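Jolán Boros had sold 2 candles in all of June, and both had gone to her aunt. Then on Wednesday morning her laptop chimed, and chimed again, and kept right on chiming until she ran in from the kitchen with her toothbrush still in her mouth!

Orders! Real ones, from Skurunholm, of all places!
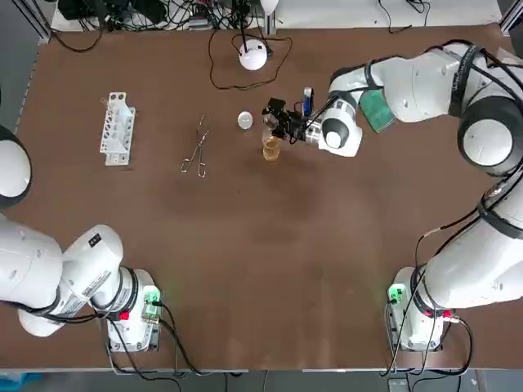
"Nazma, did you touch the shop?" she yelled into the phone.

"Only the titles," said Nazma Bepari, sounding thrilled. "You'd called everything Mood Number Something. Who searches for that? I wrote 'pine candle for a small cabin' and went to bed."

Jolán scrolled and scrolled (25 orders, and one of them for 500 candles, from a hotel called Flurkov!). She laughed so hard the cat left the room.

"Nazma," she said, "how fast can you get here, and do you own a big pot?"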